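# Two months with the Rimik hand-held gripper kit

Back in November I promised a proper write-up of the Rimik kit, and several of you have written to ask where it went (thank you for being so polite about it!). Well, I've finally used it enough to have opinions, so get yourself a coffee, because I do go on.

For anyone who missed the earlier post, I teach small arms to do small, fussy tabletop jobs. For years I collected my demonstrations by steering an arm around with a second arm, and it was slow and hard on my shoulders, and I dreaded every session. With the Rimik you just hold the gripper in your own hand and do the job, and the camera and the markers on the fingers keep track of what happened. I'd been hearing people rave about this way of working for ages and I have to say they had a point.

I bought mine through Samoter, who sell it as a pair or as a single. Go for the single if you're only curious. The box was well packed, the printed guide was eight pages long and mostly pictures, and I had it running the same evening, with one call to my friend Ayodele Adebisi when I couldn't get the recorder to see the second unit. (It was the cable. It's always the cable with me.)

## What I like

The soft fingers, first and foremost. I've used hard plastic jaws with foam glued on, and I've used those silicone cups that collect every crumb in the house, and these ribbed ones are so much nicer. They fold around whatever you're holding and then spring back, and after 3000 squeezes or so in my little kitchen-timer test I couldn't find a tear. One of the pads did work its way forward on the mount, so check the screws every week or two.

The software is called Plakar and it's plain as toast, but it does what it should. You press, you record, you press again. It throws away a take if it loses sight of the markers for too long, and it tells you so right then, which saved me a whole afternoon early on. I got through 80 good takes in one sitting, and I've never come close to that with the old setup.

## What I don't like so much

The weight! It's fine for ten minutes. By the end of an hour I'm propping my elbow on the table, and you can see it in the recordings if you know what to look for. Ebere Oyelaran, who tried mine for an afternoon and has much smaller hands than I do, also found the trigger a long reach. Nnaji makes a lighter grip that's supposed to fit, for 49 dollars, and I may well give in and order one.

The wide lens takes some getting used to as well. Everything near the edges bends, and I kept thinking I'd missed an object when I had it perfectly well.

## Small things on a table

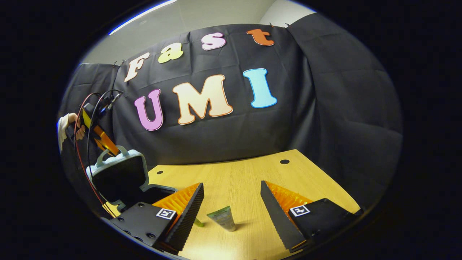

Tubes are my favorite test for any gripper, and I'd suggest them to anyone trying a kit for the first time. A block is too easy and a mug gives you a handle to cheat with, but a tube is slippery and squashy and never lies quite the way you want it. The small green-and-cream one on the wood is a nice example, lying at an angle with the cap end over to the left, so you have to decide whether to turn your wrist or come at it the lazy way. I nearly always turn my wrist. The orange pads are kind to soft things like that, and I can squeeze a good deal harder than I would dare to with plastic jaws.

My advice is to slow down more than feels natural — my first batch was all hurry, and the arm learned the hurry right along with everything else. I've got over 200 takes now and I'd happily throw out the oldest ones.

I'm keeping the kit, in case that wasn't clear by now. If you already have the Nnaji grip, please leave me a comment and tell me whether it fits without filing anything down, and whether the trigger is any closer.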